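Partager le linge, les courses et le reste : entretien avec une médiatrice de couple

Elle reçoit des couples depuis onze ans dans un cabinet de Steklow, au premier étage, au-dessus d'une pharmacie. Elle a demandé que son nom ne figure pas dans l'article, par égard pour des clients qui pourraient se reconnaître. Nous avons parlé des tâches domestiques, sujet qui revient selon elle dans presque toutes les premières séances, y compris chez des gens venus pour autre chose.

« Ils arrivent en disant qu'ils ne se parlent plus. Je leur demande à quel moment de la journée ils ne se parlent plus. C'est le soir, entre 18 heures et le coucher des enfants. À ce moment-là, il y a le repas, les devoirs, la machine à vider. On finit toujours par y venir. »

Avant de s'installer à son compte, elle a travaillé au service familial de Clemusora, une mutuelle locale. Elle y menait des entretiens téléphoniques d'une demi-heure. Elle en a gardé l'habitude des questions courtes et se méfie des grands récits. Un couple qui raconte son histoire depuis la rencontre passe la séance à la raconter.

Son premier outil est un relevé. Pendant deux semaines, chacun note de son côté ce qu'il fait à la maison, sans montrer sa feuille à l'autre. L'un des relevés les plus longs qu'elle ait reçus comptait 163 lignes. Celui du conjoint tenait au dos d'une enveloppe. « La personne à l'enveloppe n'était pas de mauvaise foi. Elle avait écrit "courses" une fois, alors que l'autre avait séparé la liste, le trajet, le rangement et le fait de vérifier les dates dans le frigo. Il a fallu une séance entière pour se mettre d'accord sur ce qu'on appelle une tâche. »

Elle déconseille de viser le partage exact. Un couple lui a présenté un tableau où chaque corvée valait un certain nombre de points, avec un total de 100 par semaine et par personne. Ils l'ont tenu jusqu'en septembre. Avec la rentrée, les horaires ont changé, et les discussions ont porté sur le barème. Combien vaut une réunion de parents ? Est-ce que conduire un enfant à la piscine compte si on nage aussi ?

« Je leur ai proposé de garder le tableau et d'enlever les points. Ils ont gardé les points et enlevé la moitié des corvées. Cela les regarde. »

Ce qui fonctionne le plus souvent dans son cabinet, c'est la répartition par domaine complet. Une personne prend les repas du début à la fin, l'autre prend les papiers, ou les vêtements des enfants, tailles et saisons comprises. Celui qui a le domaine décide aussi de la manière. Elle insiste sur ce point, le plus difficile à accepter. Si l'autre repasse derrière pour corriger, le domaine retourne à son ancien propriétaire en quelques semaines.

Je lui demande si elle parle de charge mentale. Elle évite le mot. Certains clients l'ont tellement entendu qu'ils se ferment dès qu'il est prononcé. Elle préfère demander qui sait, sans chercher, quand a lieu le prochain rendez-vous chez le dentiste. En général, les deux regardent la même personne.

Les clients retraités lui posent d'autres questions. L'un a cessé de travailler, l'autre était déjà à la maison, et la cuisine a soudain deux responsables. Elle a reçu un homme de 66 ans qui avait réorganisé tous les placards la semaine de son départ en retraite. Il pensait rendre service. Son épouse a remis les casseroles à leur place le lendemain et ils ne se sont pas adressé la parole pendant quatre jours.

« On avait parlé de l'argent de la retraite, des voyages, de la maison de Grullholm qu'ils voulaient vendre. Des placards, jamais. »

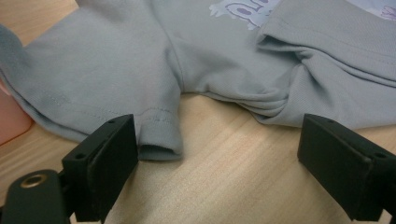 Le linge occupe une place à part, dit-elle, et elle y consacre parfois une séance. Chacun a appris à plier chez ses parents et tient sa méthode pour la bonne. Elle a vu des gens replier en cachette ce que l'autre venait de ranger. Sa consigne est simple : chacun plie ses propres affaires pendant un mois, comme il veut, et on n'en parle pas. Au bout du mois, certains continuent ainsi. D'autres remettent tout en commun.

Elle anime aussi un atelier le soir, à la salle Ortuño, de 19 heures à 21 heures, pour des couples qui s'apprêtent à emménager ensemble. On y discute du loyer, du chauffage, des invités, de l'heure à laquelle on peut passer l'aspirateur. Les participants reçoivent une feuille avec des questions à remplir séparément, puis comparent. Certains repartent avec une date d'emménagement repoussée, et elle estime que la soirée leur a servi.

Et chez elle ? Elle fait les repas, son mari s'occupe des papiers et de la voiture. Le ménage du samedi se fait à deux, avec la radio. La salle de bains reste en discussion depuis leur dernier déménagement.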